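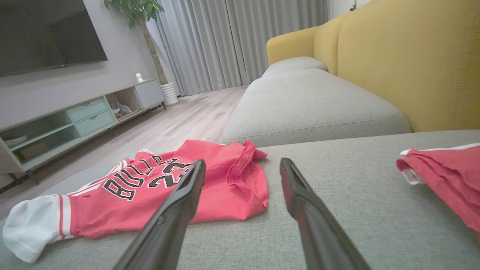 Glenys Nuttall said the river had never come over the Fleswood road in July and it would not do so now. She said it on the telephone, and then she said it again, and Wayne could hear her kettle going behind her.

"It's over the first gatepost," he said.

"Then it'll stop at the second."

Wayne put the phone down and went out to the landing window. The water was brown and quite slow. It had the lower field and was starting on the lane. Derek Lightfoot's sheep had been moved up to Skiscombe before breakfast, all 28 of them, and Derek had gone with them and not come back.

He took the rugs upstairs, then the chairs that would go round the bend in the stairs. The dresser would have to take its chances. He emptied it and stood the plates along the bath. His mother's were at the bottom of the pile, the ones with the green rim, and he gave those the bed.

At six Trevor Tapley came up the lane in waders, pushing a wheelbarrow with sandbags in it.

"Glenys sent me," he said. "I've got six. She said you'd not ask."

"She told me it would stop at the second gatepost."

"She told me that and all. Then she told me to fetch these."

They laid four across the front door and two at the back. Trevor would not come in for tea. He stood in the lane with the water at his shins and looked towards the gate.

The phone rang while Wayne was washing his hands.

"Where is it now?" said Glenys.

He stretched the cord as far as the window. "Halfway between."

"Well, then," she said, and waited on the line while he watched it.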